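Studio notebook, December, Wednesday, 4 pm

Favor boxes for the Lalholm wedding. The order is 264 boxes, and I cut the first 32 this morning with the new Rirnix blade. The corners are clean, but the lid is too tight when the ribbon goes under it. I added 2 mm to the template and tried again, now it closes well.

Unai wants the names of the couple in gold foil. Bartoš foil did not stick on the cotton paper, it came off with the thumb. Ludero foil stuck at the second pass, with slower rollers. Vasilis Trajkovski, please do not change the speed on the machine until I finish.
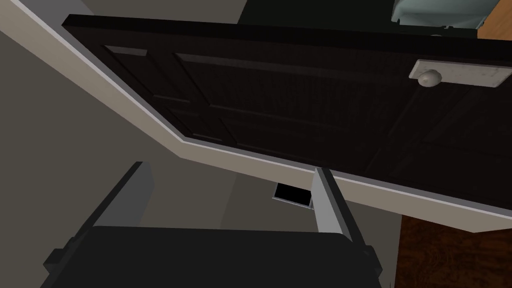
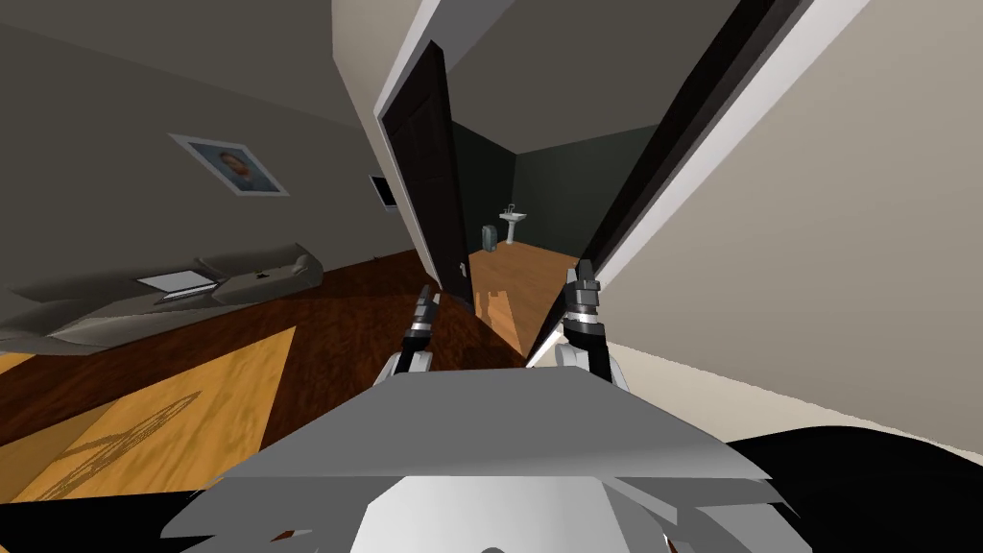
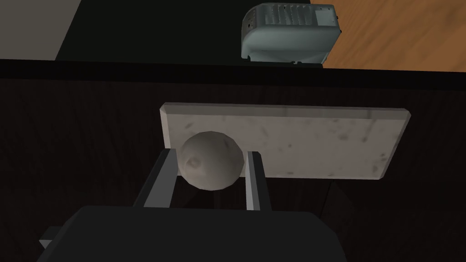
Color of the ribbon is still open. The bride asked for "white, but not cold white", and we have nine whites in the drawer. Pure white looks blue near the cotton paper. I prefer something like the off-white of the round ball in the last picture, or the pale cream of the doorknob in the first one, which is a little warmer. I will send her both samples with a closed box. Unai Carretero has the address.

To do: order foil, one more roll. Ask if the menu cards have the same gold.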